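Week 4: Bottles, caps and labels
Household Materials, evening course, Corkstead

Right, bottles. I know some of you groaned when you saw this on the timetable, but I could happily talk about plastic bottles for the whole term and I've had to squeeze it into one evening, so bring a drink (in a bottle, please, you'll need it for the second half).

Start with the body. Most clear fizzy drink and water bottles are PET, and you'll find a little triangle with a 1 in it moulded somewhere near the base. PET is good at keeping gas in, it's light, and it goes completely see-through if it's cooled quickly enough during making. It also creases, as anybody who has squeezed one in a quiet cinema will know.

Caps are a different plastic altogether, usually polypropylene or HDPE. Drop a bit of cap in a bowl of water and it floats, drop a bit of bottle in and it sinks, and recyclers use exactly that to sort the flakes once everything's been chopped up. We'll do this with the washing-up bowl and I promise it's more fun than it sounds! 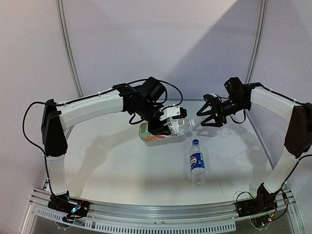
Labels are where people come unstuck. Some are paper with glue, some are a thin plastic film wrapped round and joined at one seam, and some are a sleeve shrunk on with heat. The film sort usually peels off in one go if you find the seam first – use a thumbnail, and go slowly. Paper ones want a soak in warm water. I leave mine overnight and then forget about them.

Now, opening. Hold the body steady with one hand and turn the cap anticlockwise with the other. You all do it without thinking, but notice how hard you grip. Too soft and the bottle spins in your hand, too hard and a full one goes all over your jumper. Try it with dry hands, then with wet ones, and write down what changes.

For next week:

Bring 4 empty bottles, rinsed, caps on. At least one should be 600 ml or smaller.

Take the label off one of them at home and tape it into your notebook, with a note of how it came away.

Read the chapter on closures in Taheri. The library copy is on shelf 12, and the diagrams of screw threads are much better than mine.

We're back in the Kustby room, and the sink does work now.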